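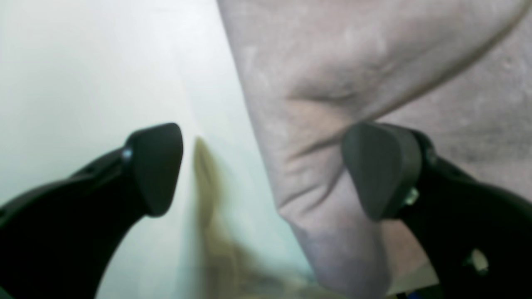
Niilo Väisänen is going back to comedy, or so his distributor would like us to believe. The actor has signed on for Balstead, a workplace farce set in a failing ferry office, and the press release promises "a side of Niilo audiences have never seen." Audiences who sat through Evari may remember seeing quite a lot of it.

The new one pairs him with Vilja Saarela, who plays the bookkeeper sent to shut the place down. Saarela is the better reason to buy a ticket. She has sharp timing and she doesn't mug, and in Akport she got laughs out of a part that was mostly answering the phone.

The trailer landed Friday and runs more than two minutes, long enough to give away what looks like the whole second act. I laughed once, at a stapler. The studio is already calling the film a hit — it opens in November, so that seems early.

Then there's the promotional tour. Väisänen will do 26 live question-and-answer nights, with tickets at $50 for what appears to be the trailer again, a few clips and some chat. The first stop is the Pesonen theater, which seats 2000. I'd like to know how many of those seats are going to contest winners and friends of the cast. I asked the publicist and was sent the trailer.

Maybe the movie is good. The script has been through five writers, and now and then that works out. I'll be at an ordinary matinee on opening weekend, paying the regular price, and will report back in the next issue.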